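Quiénes somos

Inicio > La escuela > Quiénes somos

Escuela Morard. Español para gente que acaba de llegar, o que llegó hace veinte años y nunca encontró el momento. Grupos pequeños, horarios raros, mucho hablar.

Vamos a intentar contarlo rápido porque esta página llevaba demasiado tiempo con un párrafo y un teléfono antiguo. Perdón por eso. El teléfono bueno está en Contacto.

De dónde venimos

Empezamos en la planta de arriba de la ferretería Drameck, dos aulas y un pasillo. Subías entre cubos de pintura y rollos de manguera. El nombre viene de la calle, que entonces se llamaba Morard y ahora ya no, le cambiaron el nombre y nosotros nos quedamos con el viejo. Los carteros siguen liándose.

El primer curso fueron cuatro alumnos y una profesora, los martes y jueves. Dos eran hermanas y venían con una lista de palabras que no se atrevían a decir en el trabajo: albarán, fregona, baja, finiquito. De aquella lista salió el primer temario. Seguimos usando un buen trozo, la verdad, aunque ha crecido y ahora tiene carátula.

Después nos mudamos al local de abajo de la plaza, el de las persianas verdes. Tres aulas, una sala de familias, una cocina pequeñita que en teoría es para el café. En teoría. Los viernes se llena de tuppers.

Qué enseñamos

Español inicial, intermedio y lo que llamamos "español de papeles": citas, formularios, contratos, cartas del banco, la reunión con la tutora del niño. Es el grupo que antes se llena. Se trae la carta de verdad, se tapa lo privado con un pósit y se lee entre todos. Despacio. Dos veces. Luego se contesta.

Alfabetización para personas adultas. Grupo aparte, por las mañanas, seis personas como mucho. Hay quien lee perfectamente en persa o en árabe y quiere pasarse a nuestras letras, y hay quien no fue a la escuela en ningun idioma. Son cosas distintas y no las mezclamos, ya lo hicimos un año y salió mal para los dos grupos.

Familias, sábados a las once. Una persona mayor y una criatura, o dos, o tres. Cuentos, canciones, juegos de sílabas, escribir el nombre propio y el de la abuela. Los mayores aprenden tanto como los pequeños y se ríen más.

Conversación. Sin libro. Se viene, se habla, se va uno a casa. Los miércoles a última hora.

Preparación de exámenes también, aunque no es lo nuestro. Si alguien lo necesita con prisas hacemos un plan de ocho semanas y avisamos de que va a ser duro.

Cómo damos la clase

Poca pizarra. Mucha mesa. Grupos de ocho, diez si hay lista de espera y la gente se lleva bien. Ningún profesor habla más de cinco minutos seguidos, es una norma interna y hay un reloj de cocina para recordarlo (Desmond lo esconde).

La gramática va detrás de la frase. Primero "me duele aquí", después ya veremos por qué "me". A algunas personas esto las pone nerviosas, sobre todo a las que estudiaron otros idiomas con tablas. Para ellas hay tablas, en la carpeta amarilla de la entrada. Coged las que querais.

No corregimos el acento. Corregimos lo que impide que te entiendan, y eso casi siempre es menos de lo que la gente piensa. Una erre floja no ha dejado a nadie sin cita médica. Confundir "alquilo" y "alquilé" sí que nos ha dado algún disgusto.

Y se puede usar la lengua de casa. En clase también. Si tu compañera te lo explica en un segundo en rumano, estupendo, adelante, seguimos.
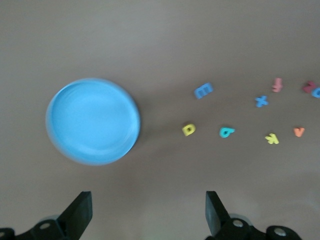

Mahtab Mahmoudi cuenta que ella venía con miedo a los sábados, que pensaba que su hijo iba a aprender todo en un mes y a ella le iba a dar vergüenza preguntar delante de él. Que al final preguntaban los dos, y que el niño le corregía las tildes y ella a él los modales. "Ahora los correos del colegio los escribo yo. Largos. Creo que demasiado largos."

Esto pasa bastante en familias y por eso insistimos en que se apunte también el adulto, no solo el niño. El pequeño acaba de intérprete en la farmacia, en el banco, en la comunidad de vecinos, y es mucho peso para alguien que va a segundo de primaria. Con que la madre o el abuelo tengan veinte frases seguras ya cambia el reparto.

Quién está aquí

Desmond Delacroix lleva la coordinación y el grupo de papeles. Llegó como alumno de conversación, se quedó a ordenar la biblioteca y de ahí ya no salió. Si llamas por la mañana, contesta él. Si llamas por la tarde, contestador.

El resto del equipo somos siete personas, cinco dando clase y dos entre secretaría y el grupo de pequeños. Todas con contrato. Lo decimos porque nos lo preguntan mucho. También viene gente en prácticas dos veces al año, siempre acompañada en el aula, nunca sola con un grupo.

La biblioteca

Se llama Sugiyama, por la señora que nos dejó sus libros cuando cerró la papelería de la esquina. Son 3.848 ejemplares según el último recuento, entre lecturas fáciles, cómics, diccionarios en más idiomas de los que hablamos y una colección de novela policíaca que tiene mas éxito que todo lo demás junto. Préstamo de tres semanas. Se renueva por mensaje. Los diccionarios gordos no salen.

Faltan libros en ucraniano y en wólof para peques. Si tenéis, los recogemos.

Algunos números

El curso pasado tuvimos 188 personas matriculadas, de unas 40 lenguas maternas. Fueron 800 horas de clase contando todos los grupos, sin contar los sábados de verano que son más paseo que clase. Casi la mitad repite. A veces porque quiere subir de nivel y a veces porque en su grupo hay buen ambiente, que también es una razón.

Dinero

Cuota mensual, está en la página de Precios. Hay cuota reducida y no pedimos una montaña de justificantes: una conversación con Desmond y listo. Alfabetización es gratuita todo el año. El material lo pone la escuela menos el cuaderno.

El alquiler se paga con las cuotas y con los cursos para empresas, que damos fuera, en sus locales. La panificadora Pristholm fue la primera y sigue - turno de madrugada, clase a las seis, con la gente saliendo del horno y la profesora medio dormida. Quieren ampliar a un segundo grupo. Estamos buscando a alguien que madrugue.

Lo que no hacemos

No somos una gestoría. Leemos la carta contigo, te ayudamos a entenderla, pero no tramitamos nada ni damos consejo legal. En la entrada hay una hoja con direcciones donde sí.

No hacemos clases online de momento. Lo probamos, funcionó regular, los de alfabetización se nos perdían en el segundo clic. Conversación a lo mejor vuelve en invierno.

No damos certificados oficiales. Damos un papel de asistencia firmado, con las horas, que suele servir para lo que lo piden. Preguntad antes en la oficina que os lo pida, por si acaso.

Venir a ver

La próxima jornada de puertas abiertas es el 29 de mayo de 2022, de once a dos. Hay clase de muestra cada media hora, prueba de nivel hablada (diez minutos, sin bolígrafo) y comida de la que traiga cada cual. Se agradece un cartelito con los ingredientes, tenemos un alérgico a los frutos secos en el equipo.

Matrícula de los grupos de verano durante todo junio, en secretaría, de lunes a jueves de diez a una y media. Traer un documento con el nombre como quieras que aparezca en la lista. Si tu nombre lleva letras que nuestro programa no acepta, dínoslo y lo arreglamos a mano, que ya nos ha pasado.

El local tiene rampa por la puerta lateral. El timbre de esa puerta va mal: hay que apretar fuerte, o golpear el cristal.

Carritos dentro sin problema. Bicis en el patio.

Para cualquier otra cosa, ver Contacto, Horarios o Preguntas frecuentes.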